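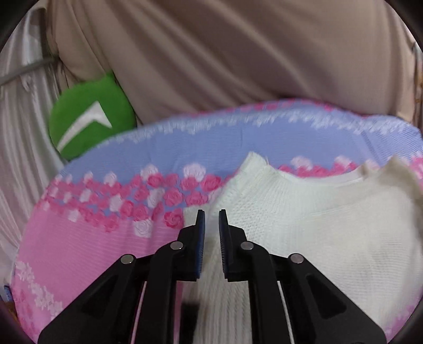 Cream-white sweater with ribbed knit and round neckline.

Cerside opens spring repair service for wool knitwear

Cerside, the knitwear repair workshop, will open its spring mending service in March. Customers can send sweaters, cardigans and scarves by mail, or bring them to the Nägeli shop on the ground floor of our building. The workshop has place for 500 garments this season. Last year we repaired 291.

A standard repair costs 45 dollars and includes closing of holes, fixing of loose seams and one careful hand wash. The garment is sent back within 19 working days. For larger damage the customer receives first a price by email, and no work is started before the answer.

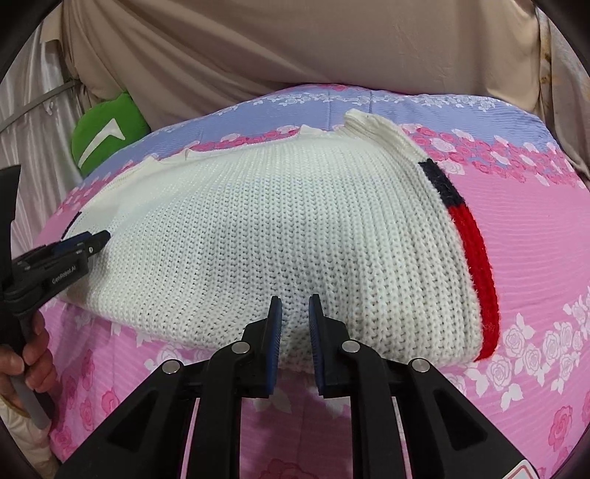
Storage is the second subject of the season. Many holes which arrive to our table come from moths, but many stretched shoulders come from the hanger. "We ask our customers to keep heavy knitwear flat," says Védís Vídalín, head of the workshop. A chunky white sweater with thick ribbed stitches should be folded over, as it lies on the floral sheet, and the fold should be changed from time to time. Please wash the garment before it goes away for summer.

The workshop will also give free evening lessons in darning, led by Auður Zoëga, with yarn provided by Vesivlow. Lessons start at 6 p.m. and places can be reserved at the Nägeli shop - beginners are welcome.

Press contact: Védís Vídalín, Cerside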